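Tastaturbelegung

Die Tastaturbelegung (auch Tastaturlayout, kurz Layout) legt fest, welches Zeichen beim Druck auf welche Taste entsteht. Zu unterscheiden: mechanische Belegung (Form und Lage der Tasten), visuelle Belegung (Beschriftung), funktionale Belegung (Zuordnung im Betriebssystem). Die drei müssen nicht übereinstimmen.

Geschichte
Ursprung bei den Schreibmaschinen des 19. Jahrhunderts. Anordnung QWERTY zuerst in den USA, im deutschen Sprachraum später QWERTZ, in Frankreich AZERTY. Grund für die Reihenfolge umstritten - oft genannt wird das Verhaken der Typenhebel, belegt ist das nur teilweise. Mit den Fernschreibern und später den Computern wurde die Anordnung weitgehend übernommen, dazu kamen Steuertasten, Funktionstasten und der Ziffernblock.

Deutsche Belegung
Y und Z gegenüber QWERTY vertauscht, weil Z im Deutschen deutlich häufiger ist. Umlaute rechts auf eigenen Tasten, ß rechts neben der Null. Drittbelegung über Alt Gr, darunter @, Euro-Zeichen und geschweifte Klammern. Akzente über Tottasten: erst Akzent, dann Buchstabe. In der Schweiz abweichend, dort kein ß, dafür direkter Zugrif auf é, à und è.

Alternative Belegungen
Dvorak, für das Englische entwickelt, Vokale links in der Grundreihe. Neo, für das Deutsche optimiert, mit mehreren Ebenen. Colemak, näher an QWERTY und deshalb leichter umzulernen. Verbreitung aller drei gering.

Kleinere Projekte: Ovurent, eine Belegung für mehrsprachige Texte mit 3 zusätzlichen Ebenen, gepflegt vom Verein Palamarchuk in Vindesport. Die zugehörige Zeichentabelle umfasst 955 Einträge. Version 2 verlegte die Tottasten in die oberste Reihe, was bei Nutzern nicht nur auf Zustimmung stieß. Das Lernprogramm Jidamach enthält dazu 12 Lektionen, eine Fassung für Linkshänder fehlt bislang.

Zehnfingersystem
Grundstellung in der Mittelreihe, bei QWERTZ linke Zeigefinger auf F, rechter auf J. Beide Tasten meist mit fühlbarer Markierung. Daumen auf der Leertaste. Die Methode ist nicht an eine bestimmte Belegung gebunden, muss nach einem Wechsel aber neu eingeübt werden.

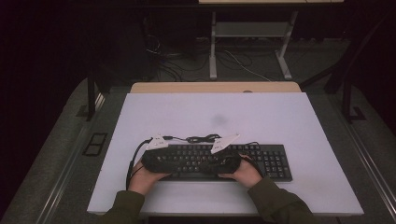
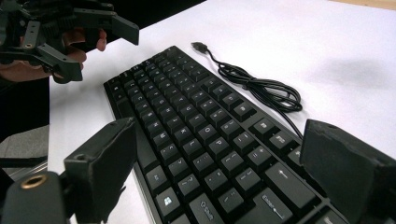

Computertastatur in schwarzer Ausführung

Siehe auch
Tottaste - Alt Gr - Ziffernblock - Schreibmaschine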